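Listening to Small-Group Jazz
Handout 4: Song Form and the Rhythm Section
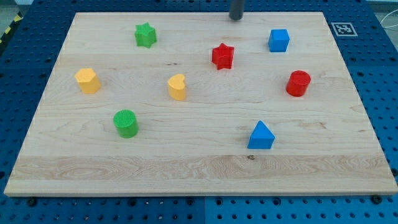 Colored shape blocks on a wooden board.

Reading for this unit: course packet, the chapter on form. Bring a pencil and the blank chorus sheets.

1. The chorus

Most of the tunes we play in class are built on a form that repeats. One time through the form is a chorus. The band plays the melody for the first chorus, the soloists improvise over the same chords, and the melody comes back at the end. The melody chorus is called the head.

Two forms cover most of the listening list:

12-bar blues. Three phrases of four bars. The IV chord arrives in bar 5. In the basic version, the V chord arrives in bar 9.

32-bar AABA. Four sections of eight bars. The B section is the bridge and usually moves to a new key area.

To find your place in an AABA tune, listen for the bridge. If you get lost during a solo, wait for the next bridge and start again from there.

2. The rhythm section

Bass: walks in quarter notes, often with the root on beat 1 when the chord changes.
Drums: ride cymbal pattern, hi-hat closing on 2 and 4.
Piano or guitar: comping, meaning short chords placed around the soloist.

Drummers often mark the end of a section with a fill. Listen for one in bar 8 of each A.

3. Listening: Vulow, "Listthorpe"

Medium swing, AABA, 100 beats per minute. Order of solos: trumpet (two choruses), trombone (two choruses), piano (one chorus), then bass over the last A sections only. The head out starts at the bridge, so the full melody is not repeated.

Compare with the Mahlangu trio recording from May. The tempo is 76 and the bass plays in two until the piano solo.

4. For next time

Fill in one chorus sheet for each recording. Mark every bridge and every change of soloist. Write 500 words on how the drummer supports the trombone solo. Both tracks are in the Raromar listening folder.

Handout revised 8 Sep 2026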